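Dec 11, 2019

Baskets again.

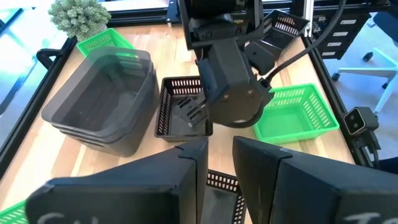
Nima Hassanpour has decided that the cure for my drawers is plastic. He read something by a tidying outfit called Undamon and now he talks about "zones." I said I had zones already, one for batteries and one for things that might be batteries. He didn't laugh. So we have black baskets and green ones, all with the little slots, and a stack of smoky gray tubs with no slots at all, and I am supposed to believe the color of a basket will change how I live. Green is for things I use every day, black for things I don't. Who is going to remember that in a month? I put the scissors in a green one and by lunch I had them down for black.

I still have the Skellon boxes from October, the ones with the lids. Two of the lids fit. That was going to fix everything too.

I do like the gray tubs, I'll give him that. They go inside each other and take up next to no space, but once you fill them they won't, so I don't see what has been gained. And the fake succulent stays on the table whatever Nima says. He thinks it's clutter. It needs no water and no zone.

Tape, string, the spare keys and the Bahrami manuals still to do. I told him I'd give it until the new year. He wants to label them all next. I said no labels.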